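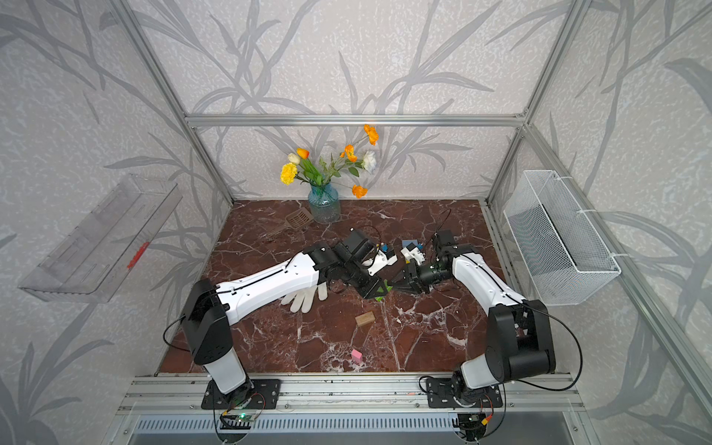

Vivero Tabletop Gallery

Omolara Abubakar and Senga Guthrie put together tabletops and small displays at the Oststead workroom. This page shows the marble table. Items change often, so a listing may no longer match what is out on the day you visit.

The tabletop
Dark reddish-brown marble with white veins. Wipe with a soft cloth only. No vinegar or citrus cleaners.

The wallpaper
Pale gray, with large grass and leaf silhouettes in a darker gray. Senga hung it in January. A roll and a half is left over and is kept in the Watkins cupboard.

The flowers
Artificial: orange poppies, a yellow carnation, a cream tulip, an orange tulip and a white carnation, in a blue textured glass vase. Dust them with a dry brush. The vase is not for sale.

Small items
A white knit glove, a brown plastic slotted scoop, a small wooden block and a pink block. The scoop is also listed on the kitchen page.

The walls
A clear acrylic shelf on the left and a white wire mesh basket on the right, held with cable ties. Both are meant for light things.

The full gallery has 600 entries, sorted by room. To ask about an item, write to Omolara and give its name and the page title.

Page updated November 1, 2022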